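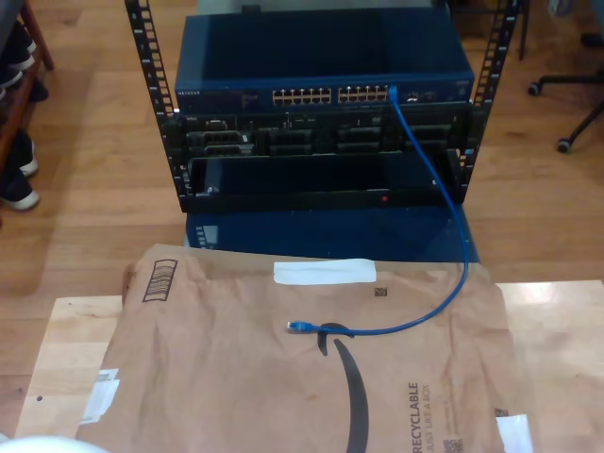 The small rack with the blue switch on top, and a patch cable with one end still loose.

How to run a network cable demo at a robotics open day

I went to the Sustmont open day on 22/10/2022 mostly for the arms, and came home wanting to write up the cable station instead. Indira Pisharody had a two-arm setup plugging patch cables into a switch over and over, and people stayed longer there than anywhere else! She let me pester her for 30 minutes, so here's how I'd set one up.

1. Pick a small open rack. You want visitors to see the ports from the side, and a closed cabinet hides everything (I tried that at our own event in May, bad idea).

2. Plug in one end before you open the doors. The rightmost jack is a good one, as the cable can hang down in front without covering the other ports.

3. Lay the loose end flat on something plain brown. A padded mailer does the job fine. Check which way the clip is facing, and start it the same way each time until the arm is behaving.

4. Leave slack. Indira likes a big lazy curve at the bottom. My first cable was way too short and the gripper kept tugging at the switch, which made everybody wince, me included.

5. Do the first few tries slowly and talk over them. Say what the arm is going for (the plug, then the jack) and let people guess whether it'll make it. Kids are brutal judges.

6. Keep a log. Indira's team had 2,306 tries written down before the open day, and nearly 300 of those were from one week of fiddling with the grip.

If the plug goes in but doesn't click, back it out and go again. Don't push harder! Nithin Ramasamy did that at our place and we were down a cable by lunch.

Next up I'll write about picking grippers for this.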